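Ticket 411 - Trarnwood open day, screw sorting demo
Last updated: October
2 min read

Me again, the one who won't stop writing to you about the Govow cell! Status is "mostly fine, one annoyance." Visitors start coming through at 10:15 and I'd love to have this closed by then.

So the left arm keeps pausing when it goes down toward the tray. Code 115 on the Tarigan panel, clears with a reset, then comes back a few cycles later. I ran 29 cycles before coffee and got it four times (all left arm, right arm has been an angel). What I've tried so far:

- restarted the Trerum controller, no change
- re-homed both arms, no change
- dropped the approach speed a notch - better, I think?

Tray, toolbox and screws as they're set up for the demo, close in and then the whole cell: 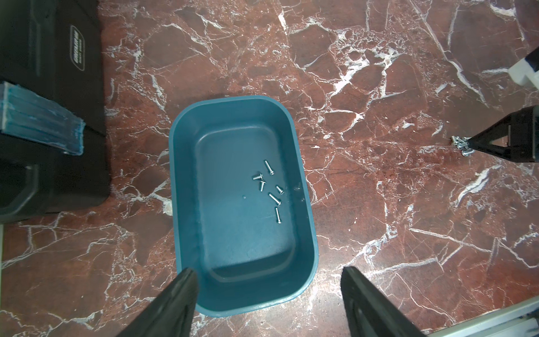
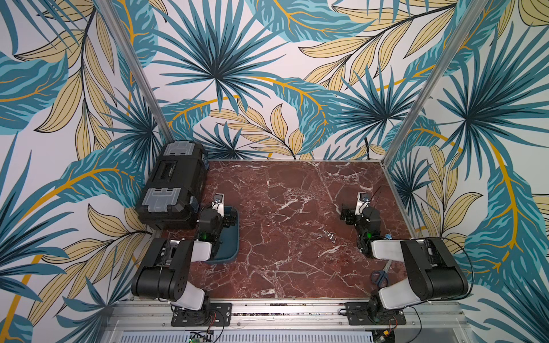
My hunch is the approach height. Somebody loaded the settings from the last school visit, and that one used a deeper bin, so the numbers may just be wrong for what we have now. Can you check the height in profile 121 and tell me if I'm okay to change it myself? I have the login but last time I got a talking-to, ha.

Update, 9:40: raised it a little after your call. Eleven cycles, no 115. Leaving the ticket open till after lunch, and please don't push the firmware update today!!

Trarnwood Support Desk | Contact us | Back to top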